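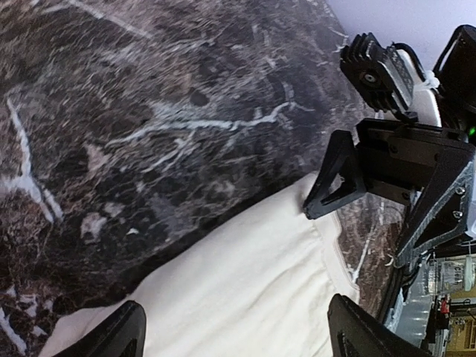

The dogs at Kumine arrive on a Thursday van, most of them from farms and roadside camps, and most of them over eight years old. Older dogs are what the place takes. Puppies go to the county shelter in Lesport, where they are usually adopted before the paperwork is dry.

Snežana Ristić opened Kumine in a former feed store with two kennels and a loan from her brother. She had worked as a vet tech and was tired of seeing gray-muzzled dogs passed over. "People think they're signing up for a funeral," she says. "Most of these dogs have years left. They want a rug and a walk."

Last year the sanctuary placed 400 dogs. Another 600 came through for dental work, arthritis treatment or a short stay while an owner was in the hospital. The short stays began with a single phone call from a woman facing hip surgery who had nowhere to leave her beagle. They now fill the whole back wing from November until spring.

Ermanno Pace runs the foster side. He matches dogs to homes by stairs first and temperament second, and he turns down apartments above the second floor unless there is an elevator. New fosters get a bag of food, a ramp if they need one, and his cell number. He asks them to write down what the dog eats for the first week.

Money is tight. Dental surgery is the largest bill, and the heating in the old store is next. Ristić would like to add a hydrotherapy tank — she has the floor space picked out — but the roof has to be fixed first.

Bustix, a deaf shepherd mix who sleeps under the front desk, has been returned twice. He goes to his third home on Saturday.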